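4. What people call the thing that holds other things

4.1 The entries

The removal inventories from Emcombe and Guvdale gave us 3,636 lines describing storage furniture, written by 158 householders on the evening before a move. It is not a time of day that favours careful prose. One line reads, in full, "the other one". Another gives a wardrobe as "Dad's" and leaves the matter there.

After removing lines that named only a room, a person or a grievance, we were left with 2,529 that contained a usable noun. These were sorted by hand into six groups: shelf, rack, stand, unit, cupboard and "thing". We had hoped to fold the last of these into the others. Correa argued against it, on the grounds that "thing" behaved more consistently than "unit" did, and after a Monday spent trying to prove him wrong we let it stand.

The word "rack" was the tidiest of the furniture nouns. Householders used it for objects they could see through, whatever was kept on them, and they went on using it when the object was moved from floor to tabletop. "Shelf" did not travel so well. A shelf placed on a table tended to become a stand, a unit or, in the Guvdale lists, "that shelf thing", which the sorting scheme had no good answer for. 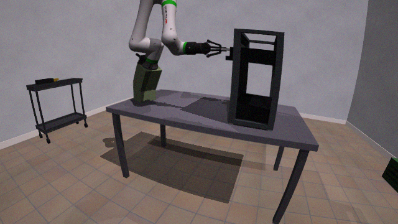 Figure 3. Tall black open-framed rack on a dark grey table.

Height had less pull than we expected. In the earlier Grajales interviews, householders often said that a rack was tall and a stand was short, and then pointed to a short rack in their own hall. Cuadros, who ran the interviews, recorded the pointing but was too polite to mention it. We take the spoken rule as a belief about the word and the lists as evidence of its use, and where the two disagree we have sided with the lists.

4.2 Seen from the side, remembered from above

A second difficulty is that people write about furniture from where they last stood. Lists made on the stairs, looking down into a living room, used more words for floor coverings and fewer for legs. The same rooms written up from the sofa had legs everywhere and no mats at all. Few writers changed position halfway through a list, though one did sit down, and her spelling improved.

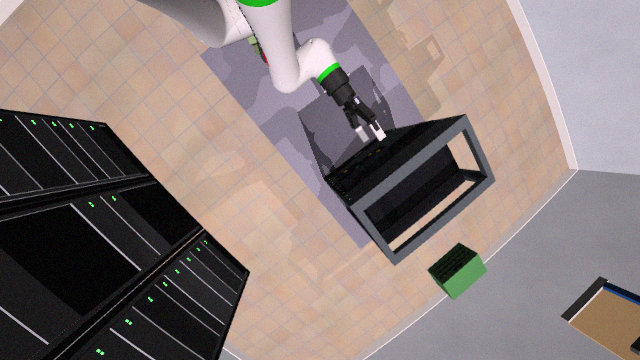

Figure 4. Large flat mat and rack from a high viewpoint.

Position also changed the small words. From above, things were "over" or "across" a mat; from the side they were "by" it. The removal crews, whose lists were compiled on the Workik form, wrote "nr" for all of these and appear to have lost very little by it. We considered adopting "nr" in our own scheme and decided that the paper was short enough already.

It may be objected that a mat is not storage furniture. We agree. Mats entered the lists because householders used them as landmarks, and they have been kept out of every total given in this section.
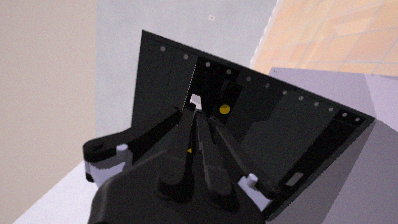
4.3 Panels, lids and other flat nouns

Flat objects fared worst. Once a panel was off whatever it belonged to, its name depended on the writer's confidence: "door" if they knew, "side" if they thought they knew, and "board" if they had given up. Angle made matters harder, as a tilted rectangle was seldom described as a rectangle. It was "wonky", "diamond-ish" or, in one Emcombe list, "kite (not a kite)".

Edges and rims were mentioned mainly by people who had recently tried to carry something by them. Rows of small round marks drew the widest range of nouns in the lists, among them "holes", "dots", "studs" and "buttons", often with two of these in the same line and a question mark after the second. We coded such lines by their first noun. Correa would have preferred the second, and his reasons are set out in the appendix at greater length than this section.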